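Keeping Cookies Soft All Week

I do love a gingersnap, but a chewy molasses cookie is my weakness, and it wants a little care once it leaves the oven. Let the tray stand until the cookies are completely cool -- a warm cookie steams up the tin and goes sticky on top. Then layer them with parchment and tuck in half a slice of plain white bread. Change the bread after 2 days, and they should stay lovely for a good while longer. Crisp cookies need their own tin, always! 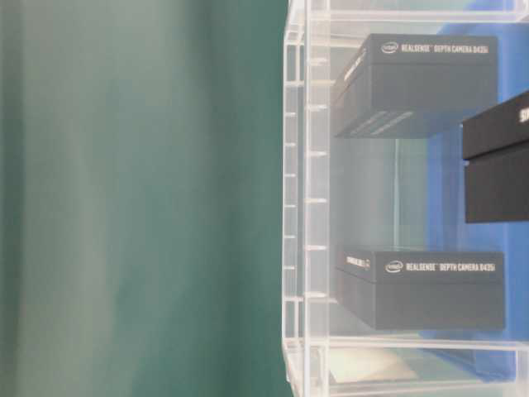

Clear organizer with a notched side edge.

Frosted ones are best in a single layer, somewhere cool.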